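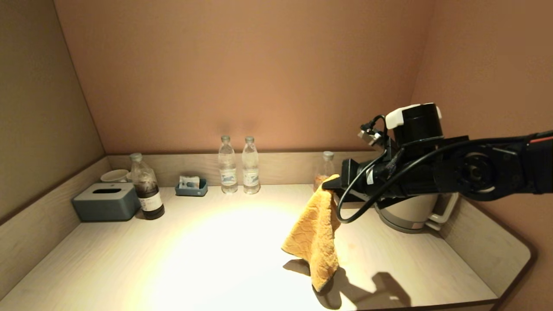
Towel folding by teleop – how many demos before it stops being rubbish?

Stokeck Forums > Arms and Grippers > Teaching by demonstration

ospina_bench
Posted 7/21/23
Single arm, leader/follower setup, wrist cam plus a head cam. Task is pick the towel up by a corner, lay it flat, fold in half. Have 17 good demos so far. Policy grabs the corner fine then just sort of hovers there with the towel hanging. Sometimes drops it, sometimes drags it sideways. More demos or am I doing something dumb?

kettlegrey
17 is nothing for cloth. Come back at 3,000.

dunmore_t
3,000 is nuts for one towel on one desk. I had a facecloth folding on an Okero arm with way less than that. It only worked in my kitchen but it worked.

kettlegrey
"only worked in my kitchen" is my whole point

ospina_bench
Don't need it to work anywhere else yet. Same desk, same towel, same colour even. Just want one fold.

lowgear
The hover is you. Bet you stop and think after the grasp when you're driving. Everyone does it – you get the corner, let go of your breath, look at where the towel's going to land. Policy learns the pause and then can't tell from one still picture whether its time to leave. Trim the pauses or drive through them.

ospina_bench
Hm. Just watched a few back. Yeah I wait 5 seconds on some of them. Embarassing.

marlo_feeds
Also the stuff on the desk. Kettle behind the arm, water bottles at the back, big dark bottle, tissue box. Clear it all off. You're teaching it the kettle.

dunmore_t
Disagree, leave it. Clear the desk and the first time a cup shows up the thing falls over. Move the clutter between demos instead, costs you nothing.

marlo_feeds
At 17 demos? Get one thing working first then mess it up on purpose. And get the liquids away from the arm regardless, a towel corner will hook a bottle sooner or later. Ask how I know.

lowgear
with marlo on the liquids, with dunmore on the rest

kettlegrey
What about the light? Bright round patch in the middle of the desk and the arm throws a shadow right beside the towel. I'd want something softer from two sides. Shadows move when the arm moves and it's all one more thing for it to latch on to.

ospina_bench
It's a desk lamp sort of situation, can bounce it off the wall. Walls are pinkish so everything will go a bit pink I guess.

hank_bulteo_user
Has anyone tried just moving the arm by hand for this? I do kinesthetic on my Bulteo and it's heaps quicker to learn than a leader arm. You feel the weight.

lowgear
Fine for pegs. For cloth your hands end up in the camera view and then the policy's looking for hands. Could record by hand and replay without you there but the towel never lands the same way twice.

hank_bulteo_user
Fair. I only do pegs.

ospina_bench
OK update. Cut the waiting, redid 10 of the worst ones in one go without stopping, bottles are on the floor. It lets go of the hover now and lays the towel down maybe half the time. Fold is still a mess – goes for the wrong corner and bunches it up.

kettlegrey
more demos

dunmore_t
Start some from the half-bunched state. Let it make the mess, then take over and drive it out. Those were worth more to me than the clean ones.

ospina_bench
Will try that tonight. Leaving the kettle where it is, I need it.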